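PRESS RELEASE — for immediate use
January 11, 2025

Geterbridge kitchen and joinery fair back in June, bookings open now

Two days, 40 stands, free entry for anyone living in Geterbridge. Trade tickets £15. The fair returns to the old market hall after a year off for the roof repairs, and stand space is going quick.

Organiser Golnar Golestani: "We had 136 enquiries before we'd even set a date. Please book early, we can't squeeze extra stands in like last time."

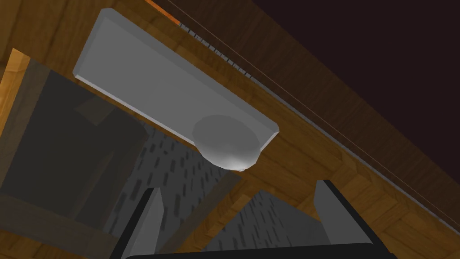
Joinery takes the whole ground floor this year. Wallia are bringing solid timber worktops and cupboards, with free advice on oiling and repairs both mornings. Expect warm orange-brown wood with the plank grain left showing, set against plain light grey slabs with thick bevelled edges. Stuart Fothergill will be sharpening chisels by the door — bring your own, two per person please.

Food upstairs from Thongdee, run by Siriporn Ratanaporn. Noodles, soups, tea. Cash or card. Children's woodwork table next to it, under 12s must have an adult with them thoughout.
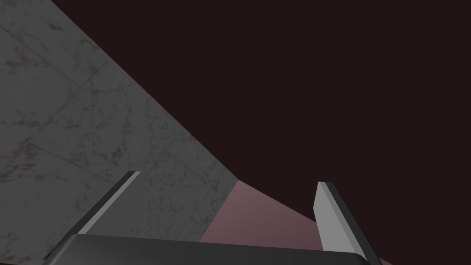 Stone and tile is new for the fair. Prasov have the long bay at the back and Daryna Antoniuk will give a talk each afternoon on choosing, sealing and cleaning. Mottled grey marble in big rectangular tiles, thin darker seams, faint veining, that sort of look. Bring your room measurments if you want a quote on the day.

Stand bookings and press passes: Maëlle Cloutier, fair office, Geterbridge market hall. Parking behind the hall, blue badge spaces at the front.

ENDS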